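Home Guides Workshop Storage Search

Setting up a small-parts bench you can clear in five minutes

A bench for small assembly work does not need to be large. It needs a surface where parts stay visible, a fixed place for tools, and a routine for putting everything away. The setup on this page fits on an ordinary table and works for clock repair, model building, electronics kits and similar jobs.

What you need

- A table that doesn't rock
- A dark mat, matte finish
- Two shallow trays with lids
- A lamp you can move
- Masking tape and a marker
- A notebook

Step 1. Choose the table

Push down on each corner. If one corner moves, put a folded piece of card under that leg and try again. A table against a wall is easier to light but harder to reach across, so pull it out far enough that you can work from the long side. Table height matters more than table size. Your forearms should rest flat without lifting your shoulders. If the table is too low, raise the table and leave the chair alone.

Step 2. Lay the mat

Most small hardware is pale or shiny, and it shows up best on black or dark gray. If you mostly handle black plastic parts, use a light mat instead. Leave a strip of bare table on both sides for a cup, a phone or the notebook. Those things should never be on the mat.

Flatten a new mat overnight under books. Rubber mats from Urik come rolled tightly and may need a second night. The Avari mats are thinner and lie flat sooner, but they slide on a glossy table. Four short loops of tape underneath will hold one in place.

Step 3. Light it from the side

Set the lamp on the side opposite your working hand. If you are right-handed, it goes on the left. Then hold your hand where you would normally work and look at where the shadow falls. Move the lamp until the shadow is off the part. Do the same check for your head and shoulders, especially if there is a ceiling light behind you.

A soft shadow of a person can be seen on the gray panel in the first picture below. The other two show a dark mat on a white surface.
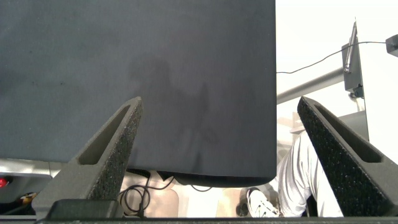
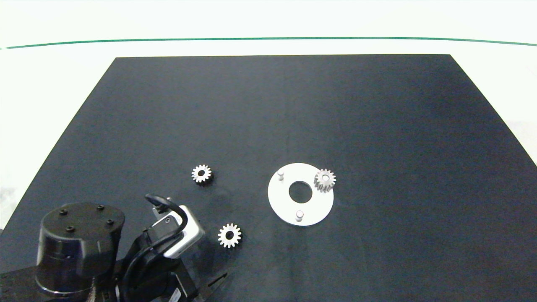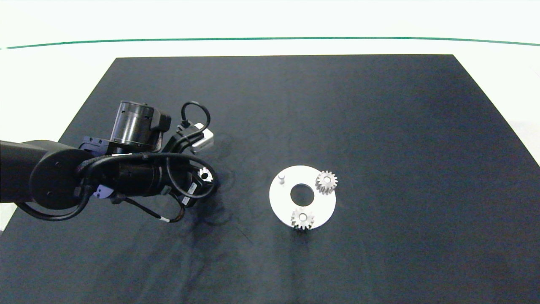 Step 4. Sort before you start

Empty the bag or box into the first tray, never straight onto the mat. Take out only the parts for the stage you are on. The second tray is for parts that are finished or waiting.

Check the contents against the parts list. The Farnoletti wall clock kit has 1,131 pieces and the list runs over several pages, so tick off one page at a time and stop there. A smaller kit, such as the Cao desk calendar with 33 pieces, can be checked in one go.

Write the name of each group on masking tape and stick it to the tray next to the parts. Don't put tape on the parts themselves. It leaves glue behind.

Step 5. Work in stages

Read the whole stage before picking anything up. Lay the parts out left to right in the order you will use them. Fit everything loosely first, then tighten.

If something drops, stay in your seat and look before you move your feet. A flashlight held flat against the floor makes small parts throw long shadows, and they are much easier to find that way.

Step 6. Clear the bench

Allow 5 minutes at the end.

1. Return loose parts to their tray and put the lids on.
2. Write the stage you reached in the notebook.
3. Wipe the mat with a damp cloth. Skip the spray cleaners, they dull the surface.
4. Put the tools back in the same order every time.
5. Roll the mat with the work side facing out, or leave it down if the table is free.

Cleaning and storage

Wash the mat in lukewarm water when dust stops wiping off. Dry it flat, away from a heater. Trays can be stacked 2 high on most closet shelves. If you go higher, the lids on the bottom ones start to bow.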